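4.2 Loss of marker tracking

Of the 300 demonstrations recorded at Derkport, 51 were thrown out, and 38 of those failed for one reason: the pose of a gripper jumped while it was closed on an object. Earlier reports on the Pasteo handheld kit treat such jumps as rare noise. Our logs do not support that reading.

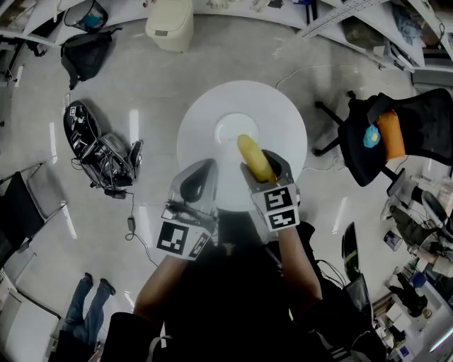
Figure 4. Hand-held grippers in use at the round table.

We doubt that smoothing is a proper fix. Unnithan and Postma filtered the jumps out and reported clean paths, but a clean path may still be a wrong one – their filter has no way to tell a fast wrist turn from a lost marker. Glare is a likelier cause than they allow. The white table top in Figure 4 throws back a bright patch near its center, and a gripper holding a banana has to work right over it. We have not yet tested a matte top, so the cause remains open. Until it is settled, we would not train a policy on filtered data and run it near people.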